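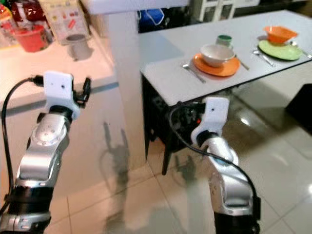 The white table, set with dishes

Feeding a Pit Crew From a Home Kitchen

Posted April 2, 2018

The first practice at Vilano is coming up and my kitchen has already turned into race headquarters again. We run a little four-cylinder on dirt, and the cooking has been my department since the car was a bare frame in the garage. I get asked for my tricks every spring, so I'm finally typing them up!

Freeze your chili flat. Spoon it into zipper bags, squeeze the air out and lay them on a cookie sheet until they're solid. Then you can file them in the cooler like library books, and they double as ice packs on the way to the track. Pull one out when the heat races start and it's usually ready for the pot by intermission.

Feed people before hot laps. I learned this at Ellitz, where I had a gorgeous tray of sausage and peppers ready right as they called our class to the grid. Everyone ran off and I stood there with tongs in my hand. Now it's breakfast burritos wrapped in foil (egg, potato, cheese, nothing drippy) and they get eaten standing up, next to a jack.

Write on the lids. Masking tape and a marker, that's all you need. I put the contents on one line and the race on the next, so the Durus 800 food doesn't get eaten at a regular Saturday show, which has happened.

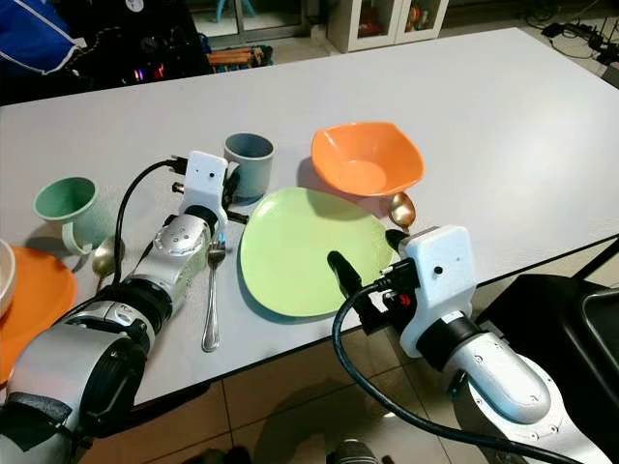 Cup, dishes and utensils on the table

Use real cups at home and plastic at the track. Anything breakable that goes in the trailer will find the one spot where the floor jack rolls. I pack 6 plastic mugs nested in a dish towel, and the towel gets used for everything else all day.

Keep the garage out of the sink. I'm firm on this one. Brake dust and bearing grease get washed off outside with dish soap and a spoonful of sugar, scrubbed in dry before any water touches it. The sugar does the work. An old toothbrush gets the fingernails. If somebody sneaks a carburetor part into my dishwasher, and somebody did last December, run it empty on the hottest cycle with a cup of white vinegar on the top rack, and then do it again.

Race shirts: rub plain dish soap on the grease spot, let it sit for an hour and wash as warm as the tag allows. Check it before it goes in the dryer. Heat sets the stain and then it's a shop rag. Leave the fire suit out of this completely and follow its label.
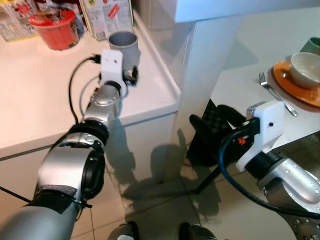
Gray cup over the white counter, red container and carton in back

Coffee for long nights. Three scoops more than you think, straight into a thermos you've filled with boiling water for five minutes and dumped out. We got home from Borkowska past two in the morning once and mine was still hot.

Next week I'll put up the potato salad, the one with the pickle juice. It needs a colder cooler than the chili does, so start saving your milk jugs now and freeze them full of water.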